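When the Picker Stops Picking: Tracking Down a Cable Fault on the Tristuretti Bin Cell
Project report, Laurier Chan
Morin Lab, summer project
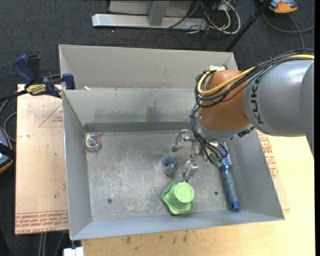 Figure 1. Gripper over the front bin, with the cable runs along the wrist.

1. What I was supposed to do

My project began as a grasp-planning project. The Tristuretti cell picks mixed objects out of one metal bin and drops them in the other, and I was going to compare two ways of choosing the grasp point. I had the whole thing planned out, with a nice table waiting to be filled in. Then the arm started stopping in the middle of picks, and for most of the summer my project became finding out why. I'm glad it did! I learned more from this fault than I would have from the table.

2. The fault

The first stop happened on the second day of baseline runs. The arm was low in the bin, the wrist had just turned to line up with an object near the right wall, and the gripper stopped answering. The controller reported lost communication with the tool and put the arm into a protective stop. I cleared it, sent the arm home, and it ran fine for the rest of the morning. So I wrote "glitch" in the logbook, and that was my first mistake.

By the end of that week we had enough stops that I couldn't call them glitches. I went back through the logs and found 368 pick attempts, with 13 of them ending in a lost-communication stop. Two things worried me:

When the signal dropped, the fingers held their last position. If they were closed on something, they stayed closed, and the object was hanging there while a person (me) walked up to reset the cell.

Twice the signal came back by itself and the gripper finished the command it had been given before the stop. The arm didn't move, but the fingers did. My hand was not in the bin either time. It could have been.

The second one is why this report has a safety section.

3. Wrong guesses

I want to list these because I spent real time on them.

Software timeout. The gripper driver had a short timeout, so I made it longer. The stops kept coming, just a little later.

Power supply. I logged the tool supply voltage for a full day and it was flat as a board. It was kind of beautiful, and it was no help at all.

Hitting the bin. The floor and walls have plenty of scratches, and I was sure we were bumping something hard enough to shake a connector. I ran a set of picks with the approach height raised so the fingers never touched metal. Two stops in that set, so contact wasn't needed.

The objects. I noticed that many stops happened on the long blue-handled brush and almost none on the green piece with the wavy base. For one afternoon I had a theory about heavy objects. It was a bad theory, but the pattern was real, and it turned into the clue that mattered.

4. What it was

To get the brush the planner likes to grab across the handle, and with the brush lying near the right side, that means a big wrist rotation. I plotted every stop against the wrist joint angle instead of against time. All 13 sat in the same narrow band, close to the end of the range the planner was allowed to use. I ran down the hall to show people this plot.

The cables on our arm are routed on the outside, over the gray link and around the orange section of the wrist. At most angles they have enough slack. In that band the tool communication cable was pulled tight against its fitting, and the bend was much sharper than it should be. I did a continuity test with the arm powered down and locked out, flexing the cable by hand while a labmate watched the meter. It dropped out every time I bent it the way the wrist bends it. When we cut the jacket open, one conductor was broken, with its ends still touching most of the time. That explains why the signal came back on its own.

The cable was a Cedham standard patch lead that was never meant for continuous flexing. The setup notes say it was installed in December as a temporary fix, and "temporary" had lasted until I showed up.

5. The repair

We replaced it with a Sorkham high-flex cable, 53 cm longer between the last two tie points. Longer is not automatically better - my first try left a loop that hung low enough to catch a bin wall, so I had to redo the tie points and run the arm through its full range at slow speed while looking only at the cables. I recommend doing this at least once on any arm with outside routing. You see things you would never catch while watching the gripper.

I also made these changes in software:

Wrist joint limits in the planner are tighter at both ends. Some grasps on the brush are no longer allowed, and the planner picks from the other side.

Any loss of tool communication now clears the command queue. When the link comes back, the gripper waits for a new command from the operator.

The log records the joint angles at every stop, so the next person doesn't have to dig them out of the motion files like I did.

6. Safety changes

Our old reset routine was to press acknowledge, look in, and pull out whatever was stuck. The new routine is on a sheet by the controller. The operator presses the emergency stop first, then turns off tool power with its own switch, and only then reaches in. If the fingers are holding something, a second person supports the object before anyone opens the gripper by hand. I tested the queue clearing by unplugging the tool cable on purpose 7 times, with the bin empty and everybody outside the marked area. The gripper stayed still every time on reconnect.

I also filed a near-miss report for the two times the fingers moved. I was nervous about it and I waited too long. My supervisor's only complaint was that it wasn't filed the same day, and that's fair.

7. Results and what's left

After the repair I repeated the baseline with the same object set and the same number of attempts and had no communication stops. The old cable took months to break, so a few days of clean running says very little about how long the new one will last. Somebody should check the wrist bundle every month and write down what they see. I left a page for it in the logbook.

The grasp comparison is only partly done. The shiny clear round item in the far corner still beats both methods, which I would love to work on next, and the small lumpy one gets dropped more than I'd like. The scripts are in the project folder and they run.

Submitted Tue 31 July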